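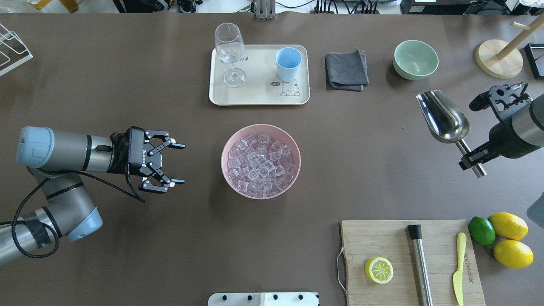

How to make clear ice at home

Cloudy ice comes from air and minerals that get pushed to the middle as a tray freezes from all sides. Freeze it from the top only and most of the block stays clear.

What you need: a small hard-sided cooler that fits in your freezer, tap water, a serrated knife and a cutting board.

1. Fill the cooler three-quarters full. Leave the lid off.

2. Set it level in the freezer and leave it for 20 hours. Mine goes in at 4 p.m. and comes out at noon.

3. Turn the cooler over in the sink and wait. The block slides out by itself -- don't hit it.

4. Let the block sit until the frost on the surface is gone. Score a line with the knife, then tap the back of the blade.

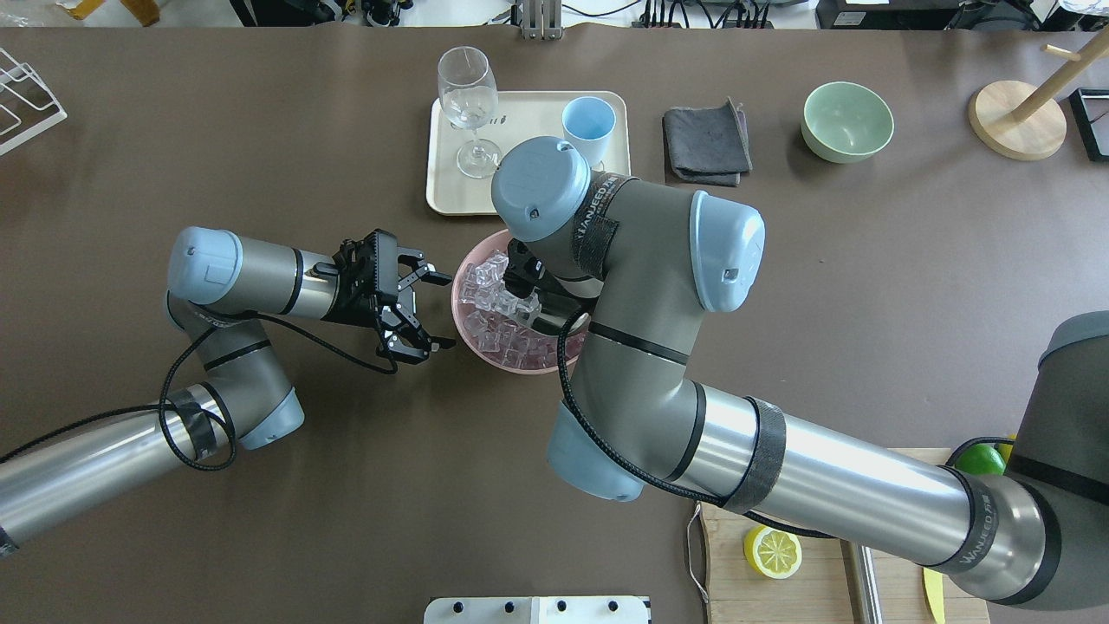
Frøydis Ljungberg: I tried this in August and my block cracked right through. I had skipped the wait in step 4. Second one was fine.

Put the cut cubes back in the freezer on a tray, not touching, for an hour before bagging them. They keep their edges that way. Move them with a scoop or tongs, as warm fingers leave marks.
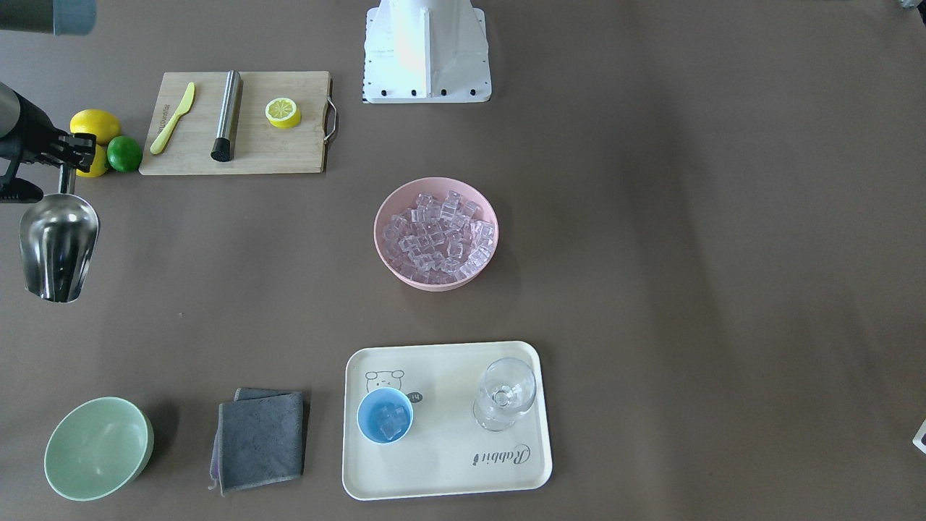
Stainless steel ice scoop.

If the bottom of the block is cloudy, cut that part off and use it in the blender.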